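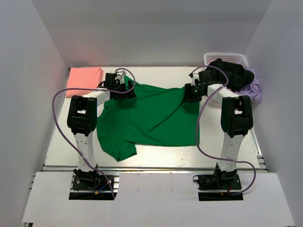

4. Experimental setup and results

4.1 Workspace and hardware

Figure 1 shows the workspace during a folding trial. Two arms are mounted at the front edge of a white tabletop, and gray walls close off the other three sides. The garment being folded lies between the arms. The white basket at the back right holds items still to be processed, and finished items are stacked at the back left. We kept this layout for every trial reported in this section.

Both arms run the same low-level controller, and joint targets are sent to them as a single vector. We did not calibrate the arms against each other beyond a one-time measurement of the base positions. Earlier work on the Rautiainen bench used a marker board and a calibration pass before each session. We left that out on purpose, because we wanted to know how much base error the learned policy could absorb.

The policy receives the images and the joint positions and outputs a chunk of future joint targets for both arms. It has no explicit model of the garment. There is no keypoint detector and no cloth simulator in the loop, and the policy is not told what type of garment it is handling.

4.2 Task definition

A trial begins with the basket loaded and the center of the table clear. The arms must take one item from the basket, lay it out, fold it, and place it on the stack. We divide a trial into four stages for scoring: pick, flatten, fold, and place. A stage counts as passed only if the stages before it were passed. The operator does not touch the cloth at any point. If a garment leaves the tabletop, the trial ends and every remaining stage is scored as failed.

Flattening is the hardest stage to define. A person looking at a shirt on a table will usually accept a few creases, and the fold that follows can still be good. We therefore did not require a crease-free surface. The garment in Figure 1 has a long diagonal crease running in from the right gripper and softer wrinkles along its upper edge, while most of the cloth lies flat across the table. Under our rule, creases of this kind do not fail a garment. What fails it is an edge that is folded under, a sleeve trapped beneath the body, or a layer that has doubled over far enough to change the outline.

Two raters, Emmanuel Chege and Onni Koskela, scored the flatten stage separately from recorded video. Where they disagreed, Rosine Lemaire made the final decision without seeing either score. The fold and place stages were scored from the final position of the stack, using the same procedure.

4.3 Training data

We collected 800 demonstrations by teleoperation in July. Each demonstration covers one full cycle from basket to stack. Operators were told to work at a comfortable pace and to recover from mistakes instead of restarting. We think this instruction mattered a good deal. Demonstrations that contain a slipped grasp followed by a second attempt give the policy examples of states it will reach by itself later on, and we removed none of them.

We did remove demonstrations in which the recording had dropped images. The 800 demonstrations are what remained after this filter. Data collection was frozen before the first evaluation trial, and no evaluation garment appears in the training set.

4.4 Compared methods

We compare three methods. The first is a scripted baseline, taken from the Zurholm controller, which finds the outline of the cloth and runs a fixed sequence of grasps. The second is a policy trained on the full set of demonstrations with no stage information, which we call Ason. The third, Ason-R, has the same network and the same data but adds one input: a short history of gripper openings. The idea behind Ason-R is simple. When a gripper closes on nothing, the fingers close further than they do on cloth, and the policy can use this to notice a missed grasp.

Each method was given 100 trials. The order of methods was shuffled, and the person loading the basket did not know which method would run next. Evaluation ended on 8 September 2022.

4.5 Results

Ason-R completed the pick stage in 90 of its 100 trials. The scripted baseline was much weaker here, and the reason was visible in almost every failure. Its outline step assumes that one item can be separated from the rest, and items in the basket are often tangled or hang over the rim. The baseline would then grasp two items together and carry both to the table, which we score as a failed pick.

Ason without the gripper history picked well but recovered badly. After a missed grasp it usually carried on as though it held the cloth, moving an empty gripper through the lifting motion and then lowering it again. In some trials the other arm had a good hold, and the garment ended up dragged to one side of the table. Ason-R made similar first mistakes but more often reopened the gripper and tried again from nearly the same position.

In the flatten stage both learned policies used the arms together. One gripper held a corner or hem while the other pulled away from it. We had not asked for this order of actions in the instructions to the operators, but it is common in the demonstrations. Sleeves were the main source of trouble. A sleeve that lay at an angle to the body was handled well as long as its end was exposed. When the end was tucked under the body, neither policy had a dependable way of finding it, and both tended to go on to the fold stage too early.

Once a garment had passed the flatten stage, Ason-R rarely failed to fold it. In 9 trials the fold itself was accepted but the item was placed so that it slid off the stack or pushed the stack out of line. These failures occurred mostly when the left arm had to reach over the existing stack at full extension. Moving the stack closer to the center would probably prevent many of them — we have not tested this, as it would also reduce the space left for flattening.

4.6 Effect of base error

To test how sensitive the policy is to the position of the arms, Kwan-ho Kuo loosened the right base, shifted it slightly along the front rail, and repeated a smaller set of trials with Ason-R. Picking from the basket suffered most. The grippers still reached the cloth, but the first grasp was more often shallow, and the item dropped before it cleared the rim. Flattening changed little. We believe this is because the policy corrects itself from images many times during flattening, while a pick depends on a single approach.

4.7 Limits of the evaluation

All trials used the same table, walls, and lighting. The basket and the stack always stood in the same corners, so we cannot say whether the policy has learned to find them or has only learned where they are. Getachew Gashaw ran a few informal trials with the two corners swapped, and in those the arms moved toward the old basket position first. We report this as an observation only.

The garments were mostly plain in color. Patterned cloth may make it harder to tell a crease from a printed line, and thick items such as towels and sweaters were left out entirely. Our scoring also ignores time. A trial with four attempts at the same sleeve counts the same as one that succeeds at once, provided that the final result is accepted. The Cellgate protocol scores elapsed time as well, and results under that protocol should not be compared directly with ours.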